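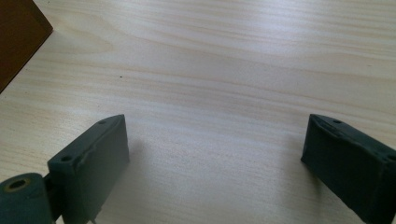
Moisture Loss and Cupping in Flat-Sawn Boards Stored Indoors
Project Report, Materials and Processes II
Giltmont Technical College
Submitted December 10, 2024

1. Background

Wood exchanges water vapor with the surrounding air until it reaches an equilibrium moisture content. Shrinkage along the growth rings is larger than shrinkage across them, so a flat-sawn board tends to cup as it dries. The college workshop buys boards from the Plarkance yard and keeps them on an open rack beside a heating duct. Students in earlier courses reported that panels glued up in February had moved out of flat by the end of the term. The project measured how much of that movement could be reduced by changing storage alone.

2. Materials and method

A batch of 36 flat-sawn ash boards was divided into three equal groups. Group A stayed on the open rack. Group B was stacked on the floor with spacers between layers. Group C was stacked the same way and wrapped in polyethylene sheet, with the ends left open. All boards were planed to the same thickness before the start.

Moisture content was read with a Hudetti pin meter at three points per board, and the mean was recorded. Cup was measured at mid-length with a straightedge and feeler gauges, concave face up. Room temperature and relative humidity were logged for the full test period, giving 2,414 usable entries. Entries made while the logger battery was failing were removed before analysis.

3. Results

All groups lost moisture. Group A dried fastest and showed the largest spread between boards. The boards nearest the duct had the deepest cup, and two of them developed end checks. Group B dried more slowly and stayed flatter. Group C was the flattest at the midpoint but continued to move after Groups A and B had leveled off.

Board width had a clear effect within every group. The wider boards cupped more for the same change in moisture content, as expected from the geometry.

4. Sources of error

The pin meter reads to a limited depth and may understate the moisture at the core. Some 5 percent of the cup readings were repeated by a second student, and the differences were largest on boards that also had twist. Ring orientation was judged by eye from the end grain. The Christodoulou shrinkage tables used for comparison assume slow, even drying, a condition Group A did not meet.

5. Recommendations

Move the rack to the north wall, away from the duct. Use spacers of equal thickness, aligned vertically. Leave boards in the shop until two weekly readings agree before gluing. A further test should include quarter-sawn stock and run through the end of the heating season.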